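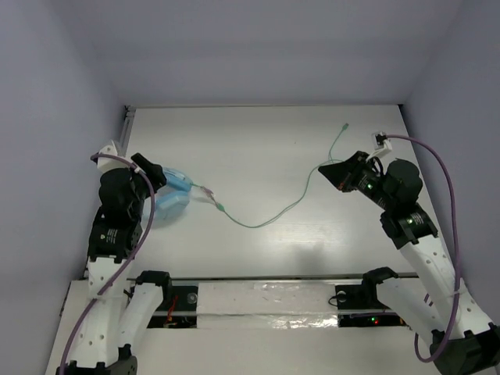 Kinga Fodor

15 Jun 2024

Waxed canvas, Drisance reproofing, first proper look

Came in on the weekend to get this done with the phones off. The question is whether Drisance does anything for old waxed canvas that our own wax bar doesn't do. The rep says it does. The rep also said Pulitero would take mildew out of cotton without touching the dye, and we all remember the green awning.

Cloth is Bavmont, the heavy olive, cut from the back panel of the returned tent. Didn't want new cloth. New cloth sheds water whatever you put on it and then everyone writes a nice number in the book. The panel has had years of sun on one side of the seam and almost none on the other, so I cut from both sides and marked the pieces S (sunny) and D (dark) in laundry pen on the selvage. Panel weighed 675 g before I cut anything.

Washed all of it in cold water, no soap, and hung it in the back. King-fai thinks we should be using soap to get the old wax off. He may be right, but customers won't do that, and the label on the Drisance says "rinse and apply." If the label says rinse, they get a rinse.

Three treatments:
A - nothing
B - our wax bar, rubbed in and gone over with the heat gun
C - Drisance, brushed on both sides as directed, left 18 hours

C went on Friday afternoon so it had its full time. It goes on thin and milky and smells of floor polish. The instructions say it "self-levels." It ran down the weave and pooled along the bottom hem, and I had to turn the pieces over twice. If it self-levels anywhere it is on a sheet lying dead flat, and I'd like to meet the person who reproofs a tent that way.

Spray test first. Same bottle, same distance, cloth at a slant on the rack.

A/S wetted out straight away. A/D held up better than I expected, beads for the first pass and then dark patches.
B/S beaded well, a few slow spots near the old crease.
B/D beaded everywhere.
C/S beaded beautifully. Tight round drops that ran right off.
C/D same.

So on the spray test Drisance wins, and that is the test they show in the video. I don't put much weight on it. A bead tells you about the surface and a wet sleeping bag is about what happens when you lean on the wall.

Head test next, column to 1000 mm, stopping when the second drop comes through. A/S never got going. A/D gave up early. B/S and B/D both reached the top with damp on the underside and no drops. C/D reached the top too. C/S started weeping well short of it, all along one line, and when I held it to the window there was a row of pinholes where the fabric had been folded. The wax bar fills those. Drisance seems to coat the threads and leave the holes alone.

One fold line on one piece of cloth, I know. B/S also came from a folded area but the fold ran the other way, so it's possible I gave C the worse piece without meaning to. Need to recut with the crease in the same place on both before I say this to anyone outside the room.

Flex: bent each piece back and forth over the bench edge by hand. B went white along the bend, as wax does, and came back with the heat gun. C showed nothing at all. Fine, I'll give them that one. It looks a lot better after handling and for bags that may matter more than the column.

Feel: C is stiffer than untreated but dry to the touch. B is tacky and picks up every bit of lint in the building. Customers complain about tacky every single summer.

Cost I haven't worked out. The price list from Arsenault is last year's and the can size has changed, so anything I write here would be a guess. King-fai, can you ask them for the current one, and ask whether the trade can is the same stuff? The color of the liquid in the sample didn't match the picture on the sheet.

Also the claim about "lasting 2 seasons." Whose seasons? I asked for the data and got a brochure. Hung one C/D and one B/D on the south fence this morning, clipped side by side, and I'll bring them in at the end of July. Please leave them there even if they look like rags.

Where I am tonight: I wouldn't switch. I might offer Drisance on bags and hats where there's no standing water and people care about the finish. For tents and tarps I'd stay on the bar until somebody shows me a creased, faded piece that holds the column.

To do
Recut S pieces, crease centered, same direction
Try C over a thin coat of B (label says don't, doesn't say why)
Seam tape on C, does it stick
Wash the brushes again, they're still milky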